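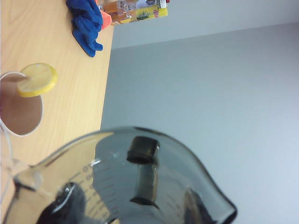 Contra la cocina a ojo (y a favor de la jarra medidora)

Se ha puesto de moda presumir de no medir. Un chorrito, un puñado, lo que pida la masa. Lo oigo en cenas, lo leo en recetas, me lo dicen en mi propia cocina mientras alguien me echa a perder el arroz. Y ya me cansa un poco.

Lo digo rápido, que tengo la comida a medias. La jarra medidora de cristal es el mejor trasto de la casa. Mejor que el robot de cocina, mejor que el cuchillo caro, mejor desde luego que la balanza Molton que me regalaron en agosto y que pide pilas cada dos por tres. Una jarra no pide nada. Rayitas, números, un pico para verter. Ya está.

Que las abuelas no medían, dicen. Mentira. La mía medía con una taza desconchada, siempre la misma, y ay de quien se la cambiara de sitio. Eso es medir. Lo que pasa es que su unidad no la entendía nadie más, y por eso su bizcocho se murió con ella. Dos tazas de leche, pone el papel. ¿Qué taza? La hemos buscado por toda la casa. Si hubiera apuntado mililitros, hoy merendábamos bizcocho.

Y luego el té. Tengo amigos que tiran agua a la tetera hasta que se aburren y después se quejan de que sale flojo. Normal. Una taza blanca, té con ese color tostado parejo, y la cantidad de agua que toca: yo no pido más a media tarde. Con la jarra me sale igual hoy que mañana. A ojo me sale una lotería.

Me dirán que el plástico pesa menos y no se rompe. Tuve una de plástico, una Milar, baratísima. Duró 2 años con los números puestos; después se fueron borrando y se quedó en jarra a secas, que para eso ya tengo un florero. Además coge olor. Caldo de pescado un lunes cualquiera y la leche del desayuno te sabe a puerto. El cristal se friega y listo. Que se rompe, sí. Pues se compra otra, tampoco es la vajilla de la boda.

Lo que sí pido a los fabricantes es que dejen de apretar las marcas. Onzas, tazas, mililitros, pintas, gramos de azúcar, gramos de harina, todo en el mismo sitio, letra de prospecto. La Wainwright de mi hermana es así, hay que ponerse las gafas para hacer una bechamel. Con una escala me basta. Y el pico, por favor, que vierta. He visto picos que son puro adorno, el hilillo baja por fuera y acaba en la mesa, y si la mesa es de madera clara ya sabes lo que queda: cerco.

Otra cosa, leer la jarra. Se lee apoyada y con los ojos a la altura de la raya, agachándose. Levantarla en el aire, torcida, y decidir que ahí hay 80 mililitros es hacerlo a ojo con un paso de más. Lo hacemos todos, yo el primero cuando llevo prisa, y así me quedó el flan del otro dia.

No defiendo la cocina de laboratorio. La sal la echo con los dedos y el aceite de la ensalada ni lo miro. Pero arroz, masas, té, flanes — ahí el ojo se equivoca y encima se equivoca con orgullo. Una jarra de cristal en la encimera, a mano, no en el fondo del armario detras de las fuentes. La mía vive junto al hervidor.

Y me voy, que el arroz lleva el doble justo de caldo y lo tengo al fuego.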